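Week 5: Gathering demonstrations with a hand-held gripper

Course notes, Robot Learning Practicum
Instructor: Ebenezer Quaye
Lab assistant: Fiifi Quaye

Read these notes before your lab slot. The reading by Gallthorpe covers the theory of learning from demonstration, and I will not repeat it. What follows is about the practical side, which takes up most of the time in any project of this type and gets very little space in papers.

1. What counts as one demonstration

A demonstration is a single attempt at a single task, from the moment you press record to the moment you press stop. It includes the camera video, the path of the tool through space and the opening width of the fingers. The Kusadura software stores the three together and lines them up by time. If one of them is missing, the demonstration can't be used for training, however good the video looks.

Each group collects 60 demonstrations of its assigned task. Failed attempts are kept in a separate folder and do not count toward the total. Do not delete them. We will use them in the unit on recovery.

2. Before you record

Run the calibration routine at the start of every session, even if the group before you has just done it. Open and close the fingers fully 5 times at a slow, even speed. The software reads the finger width from the two square markers, so both must stay clean and uncovered. A thumbprint across a marker is enough to lose the width for part of a recording.

Check the lens as well. It is a wide lens and takes in a great deal of the room, including anything to the sides of the work area. The edges of the picture are bent and dark, and this is normal. Do not try to crop or straighten the video yourself. The training code expects it as recorded.

3. Backgrounds

Students often want to clear everything away before they start. For a first test that is fine, but a policy trained in front of one bare wall tends to work only in front of that wall. We want ordinary surroundings in the data: furniture, paper, signs, things stuck to doors.

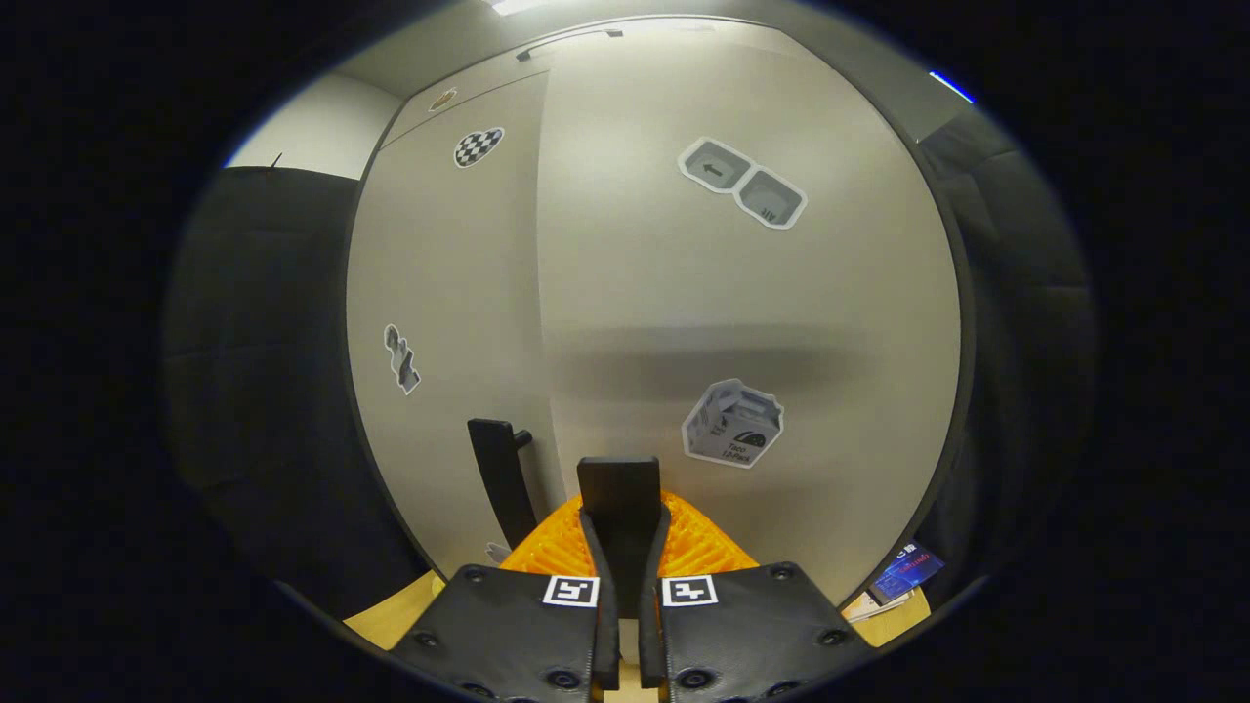 Figure 5.1. View from the gripper camera. Note the two markers on the fingers and the stickers on the pale panel behind.

Change your location after every block of demonstrations. Changing the table is good, and changing the room is better. Write the location in the log using a short name that the rest of your group will recognize. "Room A, by the window" is useful. "Second place" is not.

4. Moving the tool

Move a little slower than feels natural. Fast wrist turns blur the video, and the tracking may drift or fail. Start with the object in view and keep it in view as you approach. If your own free hand comes into the picture during the task, stop and record again, as the robot will have no such hand to help it.

Vary the starting position. Come in from the left, from the right and from above, and change the height. Do not vary the goal. If the task is to place the object upright, every successful demonstration ends with the object upright.

Hold still for 2 seconds at the end before you stop recording. The Zelluda arm we use for testing needs clear examples of being finished, and groups that skipped this step last term had arms that hovered over the object and never let go.

5. Log sheet

Fill in one line per demonstration: number, location, who held the tool, success or failure, and a comment if anything unusual happened. Take turns. People grip and turn the tool differently, and a set recorded by one person carries that person's habits.

6. Handing in

Upload the raw recordings and the log to the Ki server under your group number. Fiifi runs the tracking check overnight and posts a list of rejected recordings on the course page by 10 in the morning. Replace the rejected ones before your next lab slot.

With the upload, hand in 2 pages on how you chose your locations and starting positions, and what you would change if you had to collect the set again. Graphs are welcome but do not count toward the page limit.

Batteries go back on the charger by the door when you leave.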